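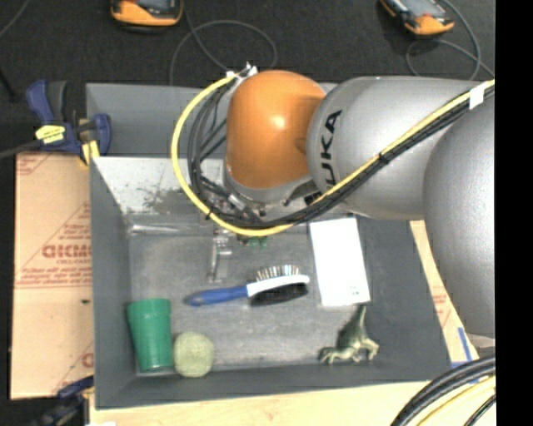
Picking at Vamora: the returns room

Vamora runs a returns warehouse for household goods, toys and sporting items. Until last December all the sorting was done by hand. Now part of it goes through an arm cell, set up with help from the integration firm Kedard. This page was put together for staff at our other sites who have asked what the work looks like and what has changed for the people doing it.

The photo is of the test bin. The arm is a KUKA with an orange wrist and a narrow metal finger on the gripper. In the bin are a two-sided pet brush with a blue handle, a green plastic cup, a fuzzy ball, a toy dinosaur and a white box. Mixed goods like these are what the returns room gets all day. A brush has a hard handle at one end and pins and bristles at the other, and a cup lying down can be gripped by the rim or the side, so the choice of where to take hold matters.

The cables are the part our maintenance crew ask about most. The thick yellow one and the black bundle loop out beside the wrist and go back up along the arm, with ties and white tape holding them. Checking ties and tape is now on the start-of-shift list, and the crew have asked for a proper sleeve in next year's budget.

What changed on the floor

The returns room had 228 bins to get through on a normal shift before the cell, and it still does. Two people used to stand at the sorting bench the whole time. They now trade off every 40 minutes between the bench and the cell. The person at the cell swaps bins, clears anything the arm has left behind and writes down items it has trouble with.

Sumathi Warrier has worked in returns for nearly two years and trains new starters. "My shoulders are better for it," she says. "The writing down took longer to get used to. You used to just pick the thing up and move on." She would like the list of trouble items to go on the wall, where both shifts can read it.

No jobs were cut when the cell went in. Hours stayed the same. The pay grade for cell work is still being discussed, and staff have been told they will hear the result at a floor meeting. Breakable goods, anything leaking and anything with a torn label still go to the bench - that rule has not changed.

Questions about the cell should go to your shift lead first.

Recent galleries
Menon Street loading dock, before and after
New labelling benches
Forklift refresher training
Rolelitz packing line visit

Contact the site office | Copyright Vamora | Back to top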